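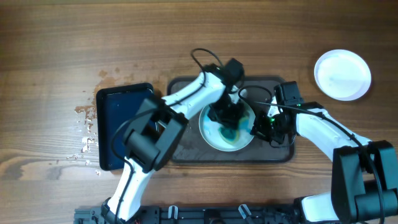 Shivam Mittal wrote to ask whether the Wedberg station can record tasks with liquids on it, or whether it is meant for blocks and boxes only. It can. Liquids, pastes and powders are permitted on the work surface under the conditions listed in the section Wet Tasks. The rest of this page covers the station as supplied.

Wedberg Two-Arm Recording Station

Wedberg is a tabletop station for recording demonstrations of two-handed tasks. An operator moves a pair of leader arms by hand. The two follower arms on the table repeat the motion, and the station stores joint positions, gripper openings and camera streams against a single clock. The stored episodes are used to train manipulation policies. The station does not train or run policies itself; see Kozan below for the export tools.

What is supplied

Two follower arms with parallel grippers and wrist cameras
Two leader arms with hand triggers
One head camera on an adjustable mast
Mounting rail, brackets and bolts
Control box with power supply
Foot pedal, two switches
Kozan recording software, one seat

A computer and a table are not supplied. Any flat, rigid tabletop will do if the front edge accepts the rail. Surface finish has no effect on the arms. Tables with a high gloss produce reflections in the head camera and should be covered or dulled before a large set is recorded.

Mounting

The rail is fixed along the operator's edge of the table, and both follower arms bolt to it. Arm spacing is set by the hole pattern. Use the inner holes for work on a single plate or tray and the outer holes for folding, sorting and anything wider than a forearm. Do not change the spacing partway through a data set. If it must be changed, close the set in Kozan and open a new one, so that the calibration file travels with the right episodes.

Route the gripper cables along the upper links and leave a loop at each wrist. A cable that is tight at full wrist rotation will pull on the connector and will show up in the data as a small, repeated lag in the last joint.

Recording

Press the left pedal to start an episode and again to stop it. The right pedal discards the last episode. Discarded episodes are moved to a holding folder and remain there until the set is closed.

Each episode begins with both arms at the start pose. Kozan will refuse to start if any joint is out of tolerance, and it names the joint on screen. Move the leader arm until the message clears.

Joint data is logged at 40 samples per second. Camera images are stored at the same rate and matched to the nearest joint sample. If an image arrives late, the sample is kept and marked. Episodes with more than 19 marked samples are flagged for review and left out of export by default. The limit can be edited in the set header.

A text label is required for every set and optional for every episode. Write the label as an instruction, in plain words, and keep the same wording for the same task. "Spread the paint across the plate" and "paint the plate" will be treated as two tasks by most training code.

Variation between episodes

A set recorded with every object in the same place gives a policy that works in that place. Kozan can print a placement sheet before each episode with a random position for each named object. Follow the sheet to within a finger's width. Greater precision is of no use.

Include corrections. When the operator misses a grasp and recovers, keep the episode unless something has left the table. Tag it "recovery" with the R key. The share of recovery episodes is shown in the set summary.

Change operators during a large set where possible. Two people will hold the same tool at different angles, and the difference is useful. Enter the operator code at the start of each session. Codes may be any short string and are not linked to names.

Wet Tasks

The follower arms are not sealed. The gripper fingers may touch liquid up to the finger joint. The gripper body, the wrist and the wrist camera must stay dry.

Place every open vessel on a tray with a raised lip. Fill plates and dishes no deeper than is needed for the task. Water-based paints, food colors and thin sauces have been used without damage to the fingers. Solvents, bleach and anything hot are excluded from the warranty.

Wipe the fingers between episodes if the residue changes how they grip. If a training set is meant to include dirty fingers, leave them and say so in the set label.

Liquids do not return to their starting state. For tasks such as spreading or mixing, decide before the first episode whether the vessel will be cleaned each time or used as it stands. Enter the choice under Reset in the set header. Mixed practice within one set is allowed but must be recorded per episode.

Shallow, pale vessels give the clearest view of colored liquid from the wrist cameras. Clear glass is difficult for all three cameras and is best avoided in early sets.

Kozan export

Sets are exported as one folder per episode with a shared header file. Images may be written as video or as single frames. Export can be limited by label, operator, tag or date. Kozan 33 and later will also write a checksum list, which should be kept with the set when it is moved to another machine.

Older sets recorded on the Gandness single-arm station can be opened and exported. They cannot be merged with two-arm sets.

Spare parts

Gripper fingers, pair: part 412-F
Wrist cable with connector: part 412-C
Rail bracket with bolts: part 412-R
Foot pedal: part 412-P

Fingers are a wear part and are not covered by warranty. Replace both fingers of a gripper together and run the gripper calibration before the next episode.

Orders and technical questions go to Grundex, Recording Products. State the serial number on the underside of the control box.

Page revised 25 November 2024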